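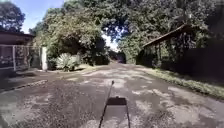 I want to stick up for bad pavement. I know that's a strange thing to get worked up about, but our street is on the list for resurfacing in March and I've been grumpy about it ever since the flyer came. Degefa Paving, two weeks, please move your vehicles, thank you for your patience.

The flyer has a drawing of a road on it, perfectly black, with a perfectly yellow line. We don't have a yellow line. We've never had one! What we have is a long straight lane with trees closing in at the far end and asphalt that's gone pale in blotches, like an old pair of jeans. People slow down on it. I don't think they decide to, they just feel the grit under the tires and ease off, and then they have time to look around a little.

And there's plenty to look at, if you're the sort of person who likes edges (I am). The strip along the curb is plain dirt and gravel. Half of it sits in the shade and half of it bakes. There's a big spiky agave down by the white post that catches the sun in a way that still makes me stop with the groceries in my hands, all those silvery leaves pointing every which way. It gets no mulch, no little border of river rock, and no spotlight. It's just over there being enormous.

My worry is that the road is only the start. I used to live over in Monis, and I saw how it goes. They repaved our block there and it looked great for one summer, I'll admit it. Then the dirt next to it looked shabby by comparison, so the dirt had to go. In went sod, and the sod needed sprinklers, and the sprinklers ran down the gutter every morning at six. Then the cars sped up, so we got speed bumps. I counted 4 of them from my driveway to the mailbox, and I hit every one with a coffee in my hand at some point. By the time I moved out it could've been any street anywhere.

I'm not against fixing things. If there's a hole that'll eat a bicycle wheel, fill the hole! My neighbors across the way want a smoother ride for a walker, and that's a better argument than anything I've got, so fine, patch the stretch by the houses and do it well. But the flyer says the whole length, curb to curb, at a cost of 128 dollars per household, and I keep thinking of what else that could buy. Shade trees on the sunny side, for one. A bench.

There's a meeting about it at the Trusus Community Center at 8 in the evening, which is a terrible hour for a meeting, and I'm going anyway. I plan to ask for patching and for the dirt strip to be left alone, in writing, with the agave mentioned specifically. I'll probably get a few looks. Last time I spoke up it was about leaf blowers and I went on too long.

If you live out this way, come and sit near me. And if you don't, go for a walk on whatever your own beat-up road is, maybe late in the day with the sun behind you, before somebody mails you a flyer.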